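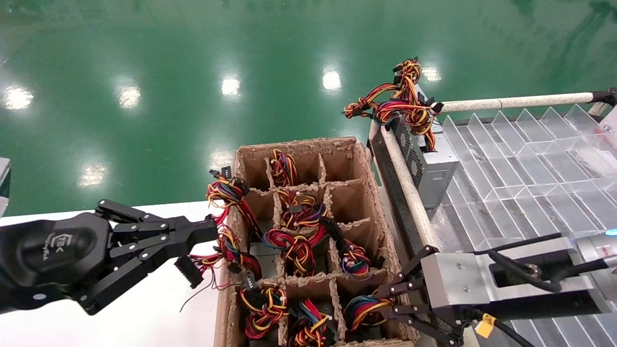 Harness Sorting Bench: Walk-Round Checklist with Comments
Nurnard Parts Recovery, Etley workshop, January round

1. Compartment box, dividers
Result: OK for now, replace soon
The cardboard partitions are getting ragged along the top, and I do feel a bit sorry for them after all the handling they get. Torn edges catch on connectors, so please lift each bundle straight up and don't drag it across to the next cell. A new box is on order from Wodum (stock line 693).

2. One bundle to a cell
Result: OK
Lovely to see this being kept up! The red, yellow and black leads love to knot themselves together, and a second bundle in the same cell makes twice the work for whoever comes after you.

3. Loose wires over the side
Result: Comment
Anything hanging over the wall of the box can snag a sleeve. Tuck the tails in before you leave the bench, thin single wires too.

4. Power supply units, standing and spacing
Result: OK, with a reminder
Units are to stand in a row behind the box, and their cables shouldn't be left draped over the next unit along. I know it's tempting when you are in the middle of a batch, but a heavy bundle can pull a unit over.
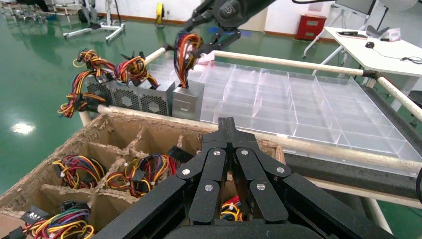 Take hold of the cable bundle low down, near the metal case, and support the unit if it starts to tip. Anything over 8 pounds goes on the cart, please, however strong you are feeling that morning.

5. Clear divided tray
Result: OK
Check the rails and the corners of the cells for cracks, and wipe out any grit with the soft cloth from the Akl kit.

6. Floor and walkway
Result: OK
The green floor shows every scrap of insulation, which I count as a blessing. Sweep toward the wall and mind the cable reel.

7. Side table
Result: Comment
Small boxes are fine there, but drinks aren't. Next round is at 8 in the morning, before the first batch comes out.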